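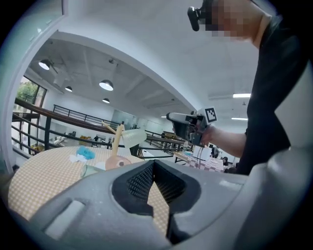

PLEDTHORPE, November — The Holloway physiotherapy centre will open its evening rehabilitation classes to people without a doctor's referral, starting in the first week of next month. Until now, only patients who had finished a course of treatment at the centre could join them.

The change follows a long discussion with the town council, which owns the building on Elum Street and rents the lower floor to the centre. Under the new agreement the doors can stay open until 8:30 in the evening. The old closing time was 6:00, and many people who work in Tronton and travel home by bus could not arrive before then.

There will be two kinds of class. The first is for people with knee, hip or ankle problems and is built on balance work and slow strengthening. The second is for shoulders, neck and upper back, and the centre expects it to be popular with office workers and with the people who pack fruit during the season. Each class lasts 50 minutes and has a physiotherapist in the room from beginning to end.

New participants must first come to a short assessment. The physiotherapist asks about old injuries, medicines and the kind of work the person does, and then checks how the joints move. A person who needs individual treatment will be told so and will not be placed in a group. The assessment is free for residents of Pledthorpe and can be booked by telephone or at the front desk.

The waiting list was the main reason for the new plan. In its report to the council, the centre wrote that 784 people asked for an appointment in the past year and that 276 of them waited longer than the centre considers acceptable. Most of these were not urgent cases. They were people with stiffness or weakness after an operation, or with a sore back which comes and goes, and a group class could have served many of them while they waited.

"A person who waits for a long time often stops moving, and then the recovery is harder," the report says. "We would prefer to see them early, even in a group, and to give them something they can practise at home."

The council agreed to reduce the rent for the evening hours during a trial period of three months. After this period the centre must report how many people came, how many finished the programme and how many were sent for individual care. The council will then decide if the lower rent continues.

Not everyone at the council meeting was satisfied. Some residents of Elum Street said that parking is already difficult in the evening, especially when there is also a practice at the swimming pool. The centre answered that it will ask participants to use the parking area behind the library, which is a walk of two minutes on a flat path. For people who cannot walk this distance, two places will be kept free beside the side entrance — these are marked, and a permit is necessary.

There was also a question about the side entrance itself. The ramp has a handrail on one side only, and the council has promised to install a second one before the classes begin. The light over the door will be changed at the same time. The work on the ramp should take one day, and patients will use the main door while it is being done.

The price of a class is the same as it was for former patients. People who have private health insurance should ask their insurer before they register, as some plans pay for group exercise and others pay only for individual treatment. The centre can give a receipt with the name of the class and the registration number of the physiotherapist. A reduced price is available for pensioners, full-time students and people who receive disability support.

Participants should wear comfortable clothes and closed shoes with a flat sole. Mats and elastic bands are provided. The changing rooms are small, so the centre recommends coming already dressed for exercise. Walking sticks and frames are welcome in the knee and hip class, and the exercises can also be done on a chair.

Young people under 16 cannot join the evening classes. The centre says it has received several requests from parents whose children play sport — mostly with ankle injuries — and it is considering a separate programme for them during the school holidays. No date has been decided for this.

The daytime service stays as it is. Patients with an appointment already booked do not need to do anything, and their usual physiotherapist will not change because of the evening programme.

Registration for the first classes is open now and closes at the end of the month. Forms are available at the front desk of the centre, at the library and at both pharmacies in Pledthorpe. Completed forms can be returned at the desk or left in the letter box beside the main door.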